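The Bottom of the Bin

Every household has a container into which small objects disappear. In some homes it is a drawer, in others a basket by the stairs. Anyone who has emptied one knows the usual contents: a toy, a single shoe, something flat and dark that must once have belonged to something else.

The Moncrieff Center for Household Studies has devoted the past year to such containers. Its survey, conducted with the storage firm Wodik, invited 244 families to set aside a Sunday and sort one bin each. Of those, 179 returned a complete record. The results, presented in October, suggest that the mixed bin is a more orderly institution than its reputation allows.

"Families describe it as clutter, and then they tell you exactly what is in it," said Brayan Cuervo, who directed the survey. "A parent will know that the slipper is near the bottom, on the left, and has been for weeks."

Children's footwear held a prominent place in the returns. Slippers, in particular, are removed wherever the child happens to be standing, and are seldom removed in pairs. Participants reported an average of 49 minutes spent on sorting, much of it given over to the search for a second shoe.
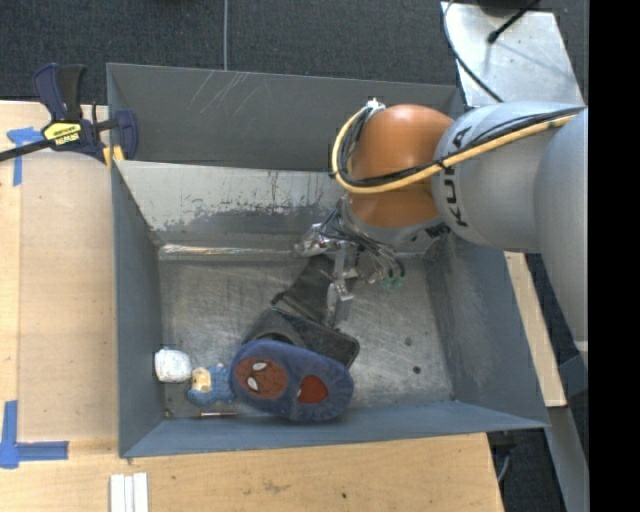

A child's blue slipper and a small blue plush toy on the floor of a metal bin.

Soft toys presented a different difficulty. They are light and easily moved, yet few families were willing to part with them. The survey form offered only "keep," "give away" and "discard," and many respondents wrote a fourth answer in the margin – "ask first." The Center has since added it to the form.

The choice of container also received attention. Deep bins with straight sides were filled quickly and emptied rarely. Bins with sloped walls were rated easier to reach into, although small items tended to gather along the lower edges. Metal was considered durable but noisy, and several parents noted that it shows every scratch.

The Center recommends a modest routine. Take out the largest items first and place them on a table. Pair the shoes before doing anything else. Flat objects should be stored upright, where they will not become a shelf for whatever lands on top of them. Thin strips, loose caps and other fragments may be kept in a shallow dish for two weeks and then discarded.

A second round of the survey, covering closets and entryways, will open to families in the Griser and Gonstead districts this winter. Participants will receive the revised form by mail.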